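Trarholm Hand Guide 2
Teaching kit for single and overhead robot arms

Overview | Specs | What's in the box | Comments

If you have ever tried to write out, point by point, how to move a glass bottle from one side of a table to the other, you know why people would sooner grab the arm and show it. The Hand Guide 2 lets you do that. Clip the handle on behind the wrist, squeeze, and the arm goes light enough to lead with one hand. Let go and it holds. Everything you did in between is saved as one take, grip force included.

We love this way of working. A task that takes an afternoon to program takes a few minutes to show, and the person showing it can be whoever knows the task best.
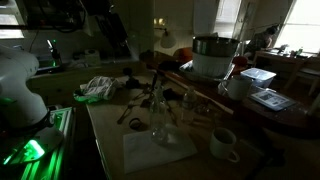
There are two ways to teach. Hand mode is for slow, close work where you want to feel the contact: setting a bottle down on a sheet of paper, turning a mug so its handle faces the right way, folding a cloth (harder than you'd think!). Remote mode uses the Numitz controller, a pair of grips you hold at a desk or standing up, and it's the one to pick when the arm hangs overhead or when your own body would block the camera view. You can switch modes in the middle of a take and the recording carries on without a seam.

Our advice for a first session is to leave the table a bit messy. Everyday glass, ceramic, plastic and cloth make better practice than a set of foam blocks, and clear bottles are a very good test of whether your cameras are placed well. Shift things a little between takes. Ten takes with small changes will get you further than 30 identical ones. 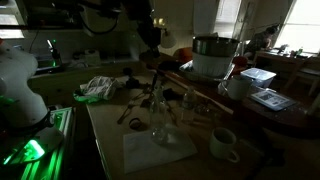
Takes land in the Prirkotent software, where you can trim the ends, throw out the fumbles and add a short label. Playback runs at quarter, half or full speed – start at quarter, please, with a hand near the stop button. The library that ships with the kit holds 2,000 takes before you need to move anything to outside storage, and export is one click per folder.

New in this version:
Softer squeeze switch, much kinder to the thumb on long days
Force readings saved 300 times a second
Quick-release clip, no tools needed
Left-handed layout for the Numitz grips
Take names you can change afterward (you asked, many times)

Specs
Handle weight: 300 g
Cable: 2 m, straight or coiled
Library size: 2,000 takes
Switch life: tested to 77,000 squeezes
Modes: hand, remote, mixed

In the box: handle, wrist clip, Numitz grips, cable, Prirkotent license, printed quick guide. Arm, gripper and cameras are sold separately.

Comments

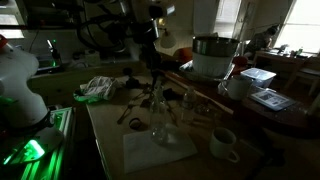 Yusof: We've put 1,000 takes through the first version and the clip was the weak spot, so I'm glad to see that changed. Mixed mode is great for pouring. I bring the arm in by remote and finish by hand. Does the new handle fit the old wrist plate?

Trarholm: It does, same bolt pattern. Update Prirkotent first or the force readings won't show up.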